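4. Equipment and budget

Our department gave the group a budget of 2,000 pounds for the whole project, and the first plan (written in July, before any of us had used the equipment) put nearly all of it into one robot arm from Charvát. We now think that plan was a mistake. The quote covered the arm and its controller. It left out the mounting plate, spare finger pads and delivery to Drotbridge, and the only support on offer was a paid yearly contract that we could not have renewed.

The second plan was to buy hand-held grippers, collect demonstrations by hand, and borrow time on the Suvness arm in the teaching lab at the end. Grirdale, our supplier, claims that one person can record 40 usable demonstrations in an hour. We did not get near this. Our best hour gave 15, and much of the rest went on setting the objects out again and checking files.

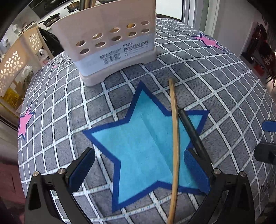
Consumables were the part of the budget we had thought about least. The first spreadsheet had a single line for 'test objects', with no amount next to it. For the utensil task we needed things of different thickness, and ordinary kitchen items do this cheaply: a thin bamboo chopstick and a thicker dark stick lying across the blue star cost almost nothing beside a set of machined test rods, and the pink holder with the round holes is a normal household one. The rubber pads on the fingers are a different matter. Grirdale sells them only as a full set at 51 pounds, and gives no figure for how long they last. We have allowed for two sets, but this is a guess.

We are also not convinced that the hand-held route is as cheap as it is made out to be. It moves the cost from equipment to people's time – and student time does not appear anywhere in the department's form. If the hours were charged even at a low rate, the gap between the two plans would be much smaller.

For next year we would ask for one gripper on loan before buying any, a written price for every spare part, and a booking on the Suvness arm agreed before the money is spent. Our own booking is still not confirmed.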